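Wotdale Household Packaging Survey

README for the public release, version 2

Overview

These files hold records of packaging thrown out or recycled by 236 households in the town of Wotdale. Each household kept a paper diary through August and wrote down every box, bag, bottle, can and tray that left the kitchen. The release has 2635 diary entries. It was put together by Lilibeth Quiambao for the Neltside Waste Study.

Files

entries.csv: one row per diary entry
households.csv: one row per household, with size band and dwelling type
codes.csv: material codes and their meanings
diary_blank.pdf: the diary page as it was handed out

Columns in entries.csv

household_id: matches households.csv
week: week of the diary, starting at 1
material: code from codes.csv
state: flat, whole, torn or unknown
bin: where the item went, as written by the household
weight_g: weight in grams, blank if not weighed

How materials were coded

Diary wording was matched to the code list by hand. Corrugated cardboard is CB and thin carton board is CT. Where a household wrote only "box," the entry was coded BX and left that way. Cardboard with a plastic window or liner goes under MX, even if the household put it in the paper bin.

The state column applies to boxes and cartons only. An open box that has kept its shape is coded whole, with or without its flaps.
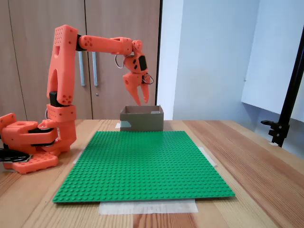
Weights

Households in the Marquez district were given kitchen scales. Other districts were not, so most of their weights are blank. Items over 200 grams were checked against the original diary page. Do not fill blank weights with the Marquez average, as the mix of materials differs between districts.

Known problems

Week 1 has more entries coded BX than later weeks. The diary instructions were reworded after that.
Two household numbers from the Kanex Road area were swapped in version 1. This is fixed.
Bottles returned for deposit are missing from many diaries.

Terms of use

Free to use and share with credit to the Neltside Waste Study. Please do not try to identify households. Send corrections to Lilibeth Quiambao with the household_id and week.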